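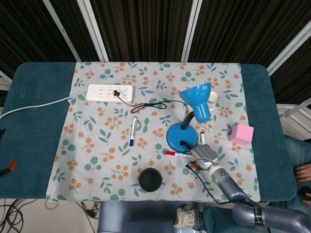 About Siltus

Siltus is a small spice and dried fruit company. We buy saffron, barberries, dried lime and a few other things from growers we know, pay them ahead of the harvest, and put part of every sale into a training fund in the valley where most of it comes from. That's the short version. Longer one follows, for those who ask.

How it started

Farzad Ghaffari was selling produce wholesale. Homa Esfahani was teaching bookkeeping at night. They met over an invoice that was wrong (his). She fixed it, then asked why the saffron on line four cost so much when the farmer got so little. He didn't have a good answer. A few months of phone calls later they had one, and it wasn't one they liked. Too many hands between field and shop, every hand taking a cut, and the grower paid last. Sometimes paid in the spring for flowers picked in the fall.

First order was small. One family, one crop, packed at Homa's kitchen counter with a scale borrowed from a bakery. Sold out before the second order was even placed. So we placed a bigger one.

Where we buy

Most of it comes from Nernach. High, dry, cold at night, one road in. Good for crocus, good for barberries, not good for much else. There isn't a lot of paid work outside the harvest. Young people leave at 17 or 18 and mostly don't come back, and you can't blame them for it.

We buy from 41 families there now. Some have a real field, some have a strip behind the house. We take both. The small plots are often the best picked, and we don't see why a family should be turned away for only having a little to sell.

The dried lime comes from farther south, through Rezaei, a family packing house that was doing this long before us and puts up with our questions. They sort by hand. They also tell us when a batch isn't worth buying, even when it's their batch.

How we pay

Half before the harvest, half on delivery. Price is agreed in May, before anyone knows what the year will be like. If the market goes up after that, we go up too. If it goes down we stay where we are. This has cost us money in two seasons. We'd do it again, and probably will have to.

No exclusive contracts. Any grower can sell to someone else if they get a better offer, and some have. A few came back, a few didn't. Fine either way.

What the fund does

A share of each jar goes into the Siltus Training Fund. Homa runs it, seperate bank account, separate books. It pays for courses in Nernach, in the winter when there's time for them:

Basic accounts and record keeping
Sewing and alterations
Small engine and pump repair
Food drying and storage
Computer skills (newest one, waiting list already)

162 people have finished at least one course. Some took three or four. The repair course fills first every year, and for a good reason, there used to be one man in the whole valley who could fix a pump and he was always somewhere else.

Teachers are local wherever we can manage it. Two of the current ones were students first. They're paid the same as the teachers from outside, which took an argument the first year and hasn't since.

Still plenty to do. The classroom roof needs work. The women's evening group needs a ride home in the dark months and we've only got that covered part of the time. We'd like to add a course on export paperwork so growers can do without us if they want to. Homa is writing it. Slowly, she also has a job.

Tasico

People ask about the name on the smaller tins. Tasico is our kitchen line: blends, teas, the barberry and rose mix, a saffron sugar that was meant to be a one time thing for the holidays and then people wrote in. Same growers, same prices paid, same share to the fund. Different label because the old one didn't fit on the tin. That's really all there is to it.

Quality stuff

Every lot of saffron is tested for color strength and moisture. Threads only, we don't sell powder. It's too easy to stretch powder with something else, and we'd rather not have to prove we didn't. Harvest year is on the bottom of the jar. If you get one with no year, write to us, it's a labeling mistake and we'll replace it.

Barberries are sun dried or shade dried depending on the grower. Shade dried are redder and cost a bit more. No oil, no sugar, no added color. Keep them in the freezer if you can, they brown in a warm cupboard. Pick through before cooking. They're cleaned but a stem gets by now and then.

Who we are now

Farzad: buying, shipping, customs, most of the driving.
Homa: fund, accounts, anything with a deadline.
Plus 3 part time packers, and 2 more in the fall when the new crop lands and the phone doesn't stop.

We don't have a sales department. If a shop wants to carry us, whoever picks up will help.

What we don't do

We don't do private label. We don't ship fresh goods. We don't claim to have fixed anything in Nernach, the people who live there do the work and we buy what they grow at a price they can live on. Some years that goes well. The frost year didn't, and the advance money was most of what people had. Nobody was asked to pay it back.

Visiting and ordering

The packing room is open to visitors by appointment, please write first as we're often out on deliveries. Shops and restaurants can ask for the wholesale list. Minimum order is one case, mixed cases ok.

For the fund you can give directly without buying anything. Mark it TRAINING so it goes to the right account, otherwise it ends up with the jar money and Homa has to dig it out. Reciepts go out at the end of each quarter.

Schools and community groups: we have a short talk on where saffron comes from, with samples to smell. No charge if you're close by. Farther away, gas money.

Page last updated 2/28/18. New crop prices go up once they're agreed with the growers, please don't ask before then, we don't know either.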